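Minutes of the Clurncombe Shared Building Users' Meeting, held 25th July in the upper meeting room.

**Chair:** Pin-yu Chu
**Minutes:** Sachiko Hamada
**Apologies:** received from the Trummer Street tenants

## 1. Minutes of the previous meeting

The minutes were approved with one correction. Under item 4, "side entrance" should read "loading entrance."

## 2. Cleaning and waste contract

The Chair reported that the contract with Pristel ends in December. Two quotes have been received, one from Pristel for renewal and one from Josta. Pristel has offered to hold its current monthly charge of 1,350 on condition that the evening visit is moved one hour earlier. The Josta quote is lower but leaves out the stairwells and the recycling pickup.

Members discussed whether the earlier visit would interfere with evening classes. It was noted that the ground floor rooms are in use until closing on most evenings and that the cleaners would need to begin upstairs.

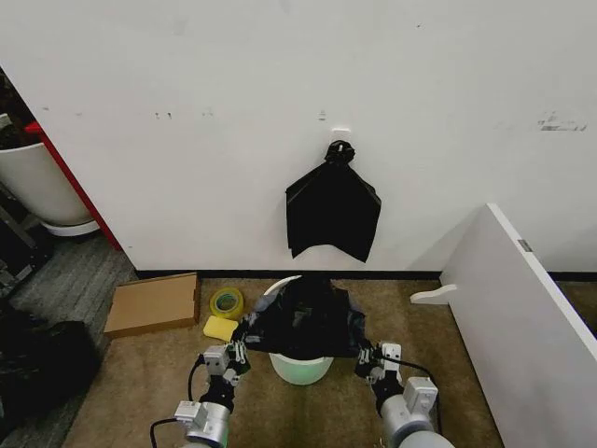

Sachiko Hamada asked that the stairwells be written into any new agreement by name, as they had been left out once before and the matter had taken most of a winter to settle. The Chair agreed to raise this with both firms.

**Resolved:** that revised quotes be requested from both firms on identical terms, with stairwells and recycling included.

## 3. Room reservations

The online calendar continues to show double bookings when a reservation is changed by phone. Until the fault is corrected, all changes are to be made in writing to the front desk. The desk will confirm by return message, and a change is not final until that message is received.

A proposal to charge a fee of 50 for cancellations made on the day was discussed at length. Members from the smaller groups felt that the amount was too high for a single-hour booking. Others pointed out that the large room had been reserved and left vacant several times this spring while groups were being turned away.

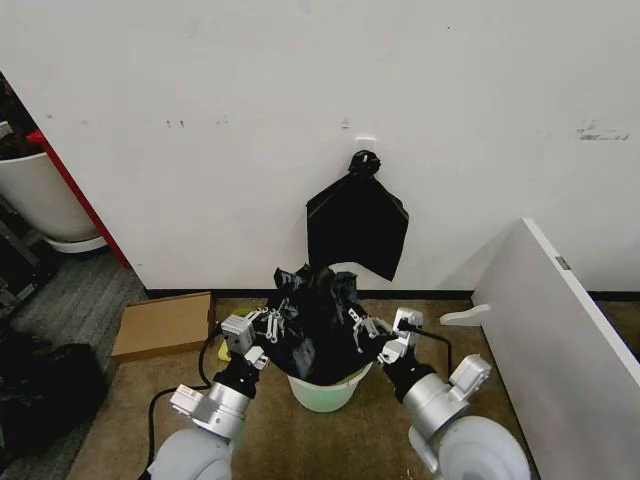 It was suggested from the floor that a warning be given for the first late cancellation, with the fee to apply only after that. Pin-yu Chu supported the suggestion and asked that it be added to the draft before it is circulated.

**Resolved:** that the fee be adopted in principle, subject to a first warning, and that the wording return to the next meeting.

## 4. Heating and the front door

The front door closer has been adjusted again and still does not pull the door fully shut in wind. The repair firm recommends replacement — the present unit is no longer made and parts cannot be ordered. The work can be paid for from the maintenance reserve.

The heating schedule for the cold months will follow last year's pattern, except that the library room will be warmed earlier in the morning at the request of the reading group.

**Resolved:** that the door closer be replaced.

## 5. Open evening

The hall has been set out for 70 seats. So far, 31 places have been taken. Groups wishing to have a display table should inform the front desk in writing, stating whether they need power.
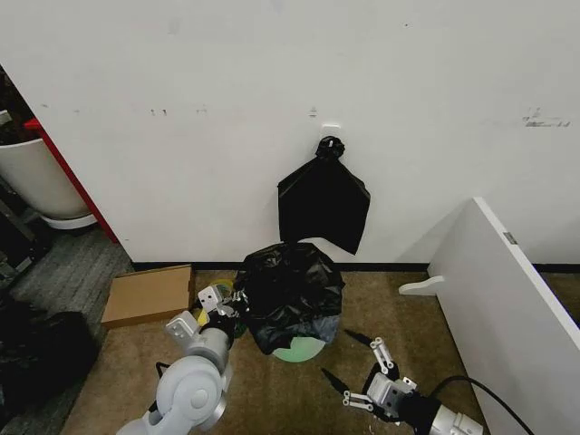
Will groups be charged for a display table at the open evening?

Tables are free to all regular users of the building, and outside organizations may apply to the Chair for a place if any remain.

It was further noted that parking on Trummer Street is limited and that the notice should direct visitors to the rear lot.

## 6. Other business

The lost property shelf will be cleared at the end of next month. Keys issued to former members remain outstanding, and reminders will be sent — one by mail and one by phone.

The date of the next meeting will be posted at the front desk.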